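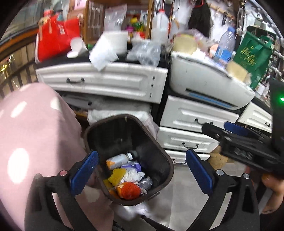 *Small bin, with a bottle, a wrapper and some tissue in it.*

# Bathroom waste and "recyclable" packaging: questions we get asked

Last updated 27 February 2021

We run a small household waste page for people in and near Zolcombe. We don't sell bins, bags or subscriptions. Most of the questions below came in by email after our piece on refill schemes, and a few of them were quite cross.

## Do I really need a second bin in the bathroom?

Probably not. Shops are keen on twin bathroom bins, and they do look tidy. In our experience the second one fills up with cotton wool within a month. If you already walk past the kitchen recycling on your way downstairs, carry the empty bottle with you. If you know you won't, then fine, get a second bin, but a shoebox will do the same job for nothing.

## The bottle says "100% recyclable". Can I put it in?

That wording tells you what could happen to the bottle somewhere, under the right conditions. It says very little about your own collection. Look at the list your council gives you and ignore the front of the pack. If the list says plastic bottles, a shampoo or lotion bottle is normally included. Pumps and sprays are where it gets awkward, so see below.

## Cap on or cap off?

Ask your collector, because the advice differs. Many now want the cap screwed back on, as loose caps are small enough to drop through the sorting machinery. Pumps with a metal spring inside usually go in the rubbish. We've been told that black plastic caps get sorted properly these days. We have also been told that they don't, and we haven't seen enough to believe either side.

## How clean does a bottle have to be?

A quick swill. Anyone telling you to wash it in hot water and leave it to drain overnight has more patience than we have, and we doubt the extra effort makes any difference. Empty matters more than spotless.

## Why can't tissues go in with the paper?

The fibres are too short to be worth much, and used tissue is dirty. It goes in the general waste. Plain tissue can go in a home compost heap if it has only had water on it. Anything with make-up remover or nail varnish on it should stay out.

## What about wrappers?

Crinkly wrappers are mostly a mixture of plastics, sometimes with a metal layer, and kerbside rounds seldom take them. Some supermarkets have a collection point by the door. We'd like to know where it all ends up. We have asked twice and been sent a leaflet both times.

## Are silicone scrubbers greener than sponges?

They last longer, which is a fair point in their favour. But silicone isn't taken in ordinary household recycling, whatever the packet hints at. If you buy one and use it for years, good. If you buy one, dislike it and go back to a flannel, you've made things slightly worse. We would start with the flannel.

## You were rude about the Zadum refill station. Why?

We were doubtful, and we still are. The figure given on the poster was 3,912 bottles "saved". When we asked how that was worked out, the answer was that each visit had been counted as one bottle, whether the person filled a whole bottle or a small travel pot. That's a count of visits. It may well be a decent scheme, and the staff were pleasant, but the poster should say what was measured.

The price was odd too. Hand soap came to 124p for the same amount that cost 119p in a new bottle two shelves along. Five pence won't ruin anybody, though it's hard to tell people they'll save money when they won't.

## Is the Dreßler compostable bin liner any good?

It holds together well enough. Our trouble is with the word "compostable". The small print says industrial composting, and if the bag goes out with the general rubbish, it won't be going anywhere near that. For a dry bathroom bin you can do without a liner altogether and just tip it out. Give the bin a rinse now and then.

## Did anyone take up your February challenge?

Yes, 30 households in Zolcombe and Sukberg kept a note of what went in the bathroom bin. We aren't going to publish a percentage. The people who join in with this sort of thing are the ones who already care, and several admitted they'd behaved better than usual while they were writing it all down. The commonest remark was that empty bottles get binned by whoever is in a hurry.

## Can you recommend a bin?

Whatever you've got. Please don't throw out a working bin to buy one made from recycled plastic.

## My question isn't answered here

Email us with the name of your council and what's printed on the back of the pack. The front is no use to us. We reply slowly.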